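I've had the Grornari side table in the front room since April, and I've been meaning to write something up for anyone tossing up between it and the Pruvside one. Short version — I like it a lot, with a couple of grumbles.

I paid $176 for mine, plus delivery. My neighbour Nyokabi Langat has the bigger Pruvside at $250 and it's a lovely thing, but it was never going to fit between my couch and the heater. The Grornari is 54 cm high, so it sits just under the arm of the couch and I can reach my cuppa without doing a sit-up.

Putting it together took me one episode of telly and a bit of swearing. The legs go on with an Allen key (supplied, and rubbish, use your own). One of the pre-drilled holes was slightly off and I had to lean on it to get the bolt started. Once it was in it pulled up tight, and there's been no wobble at all, even on our dodgy floorboards!

The colour was what I fretted over most. On the website it looked a bit orange on my screen, and I've been burnt by orange furniture before. 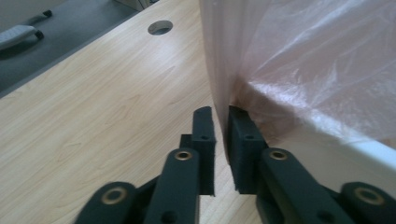
The tabletop up close. Light wood, no orange.

I wipe it down with a damp cloth most nights and go over it with a bit of wax when I remember. It does mark if you're careless. I left a hot mug on it the first week and got a pale ring, which mostly came out with some rubbing, but if you've got kids or a partner who thinks coasters are for other people, keep that in mind.

My other grumble is the felt pads for the feet. Two fell off within a fortnight — I've stuck on better ones from the hardware shop and they've stayed put.

Would I buy it again? Yep. Four stars, and I'd have given it the fifth if the holes had lined up.

Pendo Mugo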